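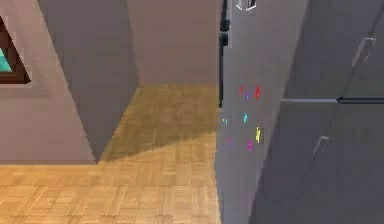
Report on our visit to the Vukotura open day
Course: Introduction to Service Robotics, second-year project
Submitted Apr 27, 2021

1. Why we went

Our project group has to write a program that lets a small robot find its way through a home. Until the visit we had only read papers and made small exercises on our own computers. Our department received an invitation to the open day of Vukotura, a company that makes software for indoor robots, and our group of four students was allowed to take part. The day included a talk, two demonstrations and one hour in which visitors could try the simulator themselves.

In this report I write what we saw, what we tried, and what we want to change in our own project. The notes were taken by all of us, but the text is mine, so the mistakes are also mine.

2. The talk

The first talk was about the simulator, which is called Humico. It builds the inside of an apartment on the computer and puts a robot in it. The robot gets what its sensors would give, and the program decides how it should move. The speaker said that a new version of the driving program must finish 100 simulated runs before it is allowed on a real machine. If one run ends with a collision, a person has to look at the recording and write down the cause.

I liked that the rule is so simple. In our group we had no rule at all. We started the program, looked at it for a few minutes and said that it works.

The speaker also talked about what a simulator does badly. The floor is always perfectly flat and the wheels never slip unless somebody adds slipping to the model. Light is also difficult. The walls have simple colors and the shadows have hard edges, so a program that learns to trust these things can be confused in a real home. For this reason they change the colors and the light between the runs. In the rendered apartment the walls are pink and mauve and the floor is light parquet, and there is a big shadow on part of the floor. One of us asked if a robot could take such a shadow for a step or a hole. The answer was yes, this has happened in their tests, and it is one of the first things they check now.

3. First demonstration: the robot in the simulated home

In the first demonstration the task was to drive from one room to another and stop at a goal point. The operator started the run and then did not touch the keyboard. On one screen was the map which the robot was building, and on a second screen was the rendered view of the home.

The first run was good. In the second run the start position was changed, and the robot needed much more time. It turned left, then right, then left again. The operator explained that two paths had almost the same cost, and the planner changed its opinion each time the map was updated. We have exactly the same problem in our project and we thought it was an error in our code. The solution they use is to add a small cost for changing the path, so the robot stays with its first decision if the other one is only a little better.

We learned also about views where a large surface is very near. In the picture at the start of this report, grey panels fill the right half and block part of the room behind them. When so much of the view is covered, the program has little information about the space. A person would take one step back, and the Vukotura program does something similar. It drives backwards a short distance, turns slowly and updates the map before it plans again.

4. Second demonstration: the real robot

The second demonstration was with a real robot of the company Jitaru, in a hall with low walls made of boards. The same driving program was running on it. It drove from one end to the other and went around a chair which a visitor put in its way. The movement was slower than in the simulator. They limit the speed when guests are present.

One time the robot stopped and waited for 7 seconds before it continued. I asked about this. The laser sensor had seen the legs of people who stood close to the boards, and the program waited for them to move. In the simulator there were no people, so I would not have thought of this case.

5. Trying it ourselves

In the last hour we could use Humico on the company's computers. We were given a prepared apartment with the name Zoscombe and had 5 attempts to set the parameters. Our first attempt ended at a wall very quickly. We had made the safety distance too small because we wanted to be fast. In the second we made it too large, and the robot did not want to go through a door at all — it stood in front of the opening and turned around. After this we changed only one value at a time and wrote it on paper, as the operator told us. The fourth attempt reached the goal. The last one also reached it, with a shorter path.

6. What we will change in our project

We will write a script that starts many runs with different start positions and saves the result of each. Until now we always started from the same corner, which is much too easy. We will add the small cost for changing the path. We also want a simple behavior for the case that the robot stands too near to something: back, turn, look, plan again.

The colors and the light we will change only if there is time before the deadline. Our robot uses mostly the distance sensor, and the camera is for the second part of the project in December.

7. Problems with this report

We were not allowed to copy the log files, therefore I cannot give exact path lengths or times for our attempts. The question about slipping wheels I could not ask, as the time was over. I have written to the company and will add the answer to the final version if it comes.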